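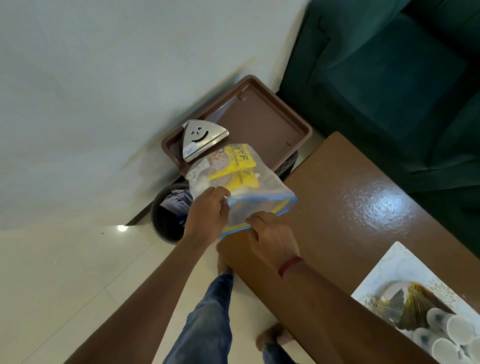
Zip bag open, two yellow packets in, both hands busy.

So I finally rewrote my house rules for recording chores, and I have feelings about it! Some of you know I do these first-person clips for Skelgate, the kind that get used to teach home robots how to handle everyday stuff. I'm at some 200 clips now, and my first batch was a mess.

The guide they send out runs 6 pages and it's fine, but it's written for people who already know what they're doing. The rule I kept breaking was the one about hands. Both hands need to stay in view the whole time you're touching the thing (yes, even when your nose itches). I used to let the left one wander off and just hold the bag from somewhere down by my lap – useless, apparently, if a robot is supposed to learn that one hand steadies and the other one works.

Bags are the worst, by the way. Clear plastic folds any way it likes and picks up every bit of glare. My rule now is to hold the opening toward me, pause for a slow breath, and only then reach in or close it. No shaking it open, no teeth. If I fumble the zipper I keep going and fix it on camera, and I mark the clip as a retry so whoever labels it knows.

The other big one is don't tidy up first. I really fought this! But the cups stay on their tray, the napkin holder stays where it is, and the bin stays on the floor by the wall. Real homes have things in the way.

What I'd still like is a proper rule on printed labels. Skelgate says packets can face any direction, and Hondard, where I did a short stint in May, wanted them all facing up. I've gone with any direction for now. If you record for either of them and heard something different, tell me in the comments, I have 4 more bag clips to do before supper.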